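A power strip is a row of electrical outlets in a single housing, fed by one cord from a wall outlet. It lets several devices share one supply point and is common in homes, offices and workshops. Most models carry a switch, and many include a circuit breaker. 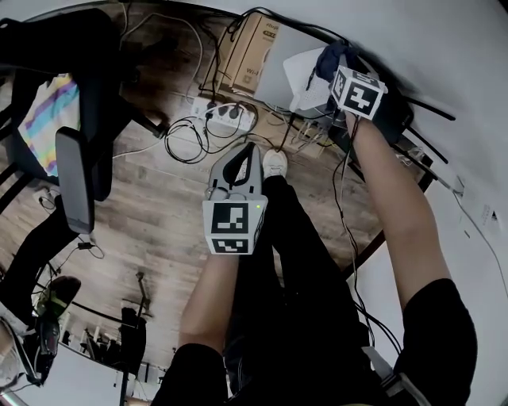 Cord length varies by model, with household versions reaching up to 11 feet. Casings are usually molded plastic. White is a common color, as on the strip lying near networking equipment and cables on a plank floor, and black is also widely sold. Plugging one strip into another is discouraged in most safety guidance.

Surge-protecting models contain parts that wear out with use. Some have a light showing that protection is still working.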